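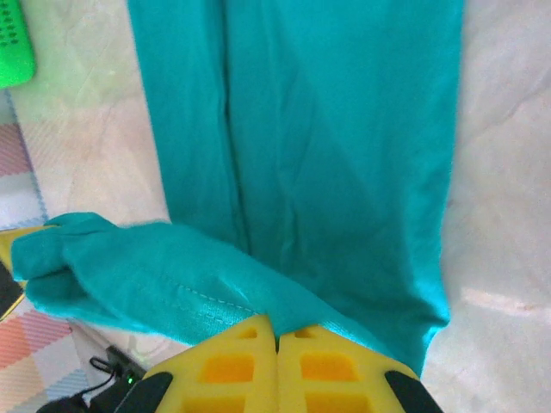
Dardo Ibarra

Lengthwise folding is a method of folding trousers and other long garments in which one half is laid over or beside the other along a centre line, so that the legs lie parallel. It is the usual first step before a garment is folded crosswise for a drawer or shelf.

The garment is laid flat, and wrinkles are smoothed outward from the centre fold. Hems and side seams serve as guides - a line of stitching holds its shape better than the cloth around it and is easier to align. Soft fabrics with a brushed surface tend to cling to themselves, and a bunched end is normally lifted and laid down again instead of being pulled flat.

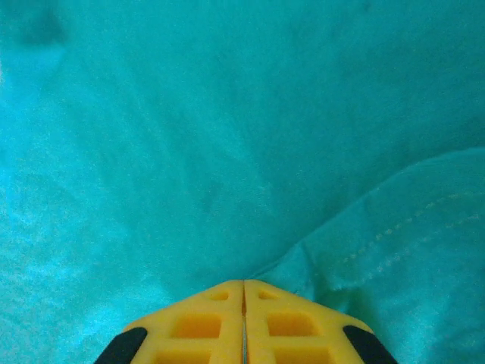 Turquoise fabric with a raised fold and a faint line of stitching.

Crosswise folds follow, most often 2 for a shelf and 3 for a drawer. Thick cloth takes fewer folds, as each layer adds bulk at the crease. In the Lunda method, the waistband is folded in last and left on the outside of the stack. The Ojeda method begins at the waistband and finishes at the hems.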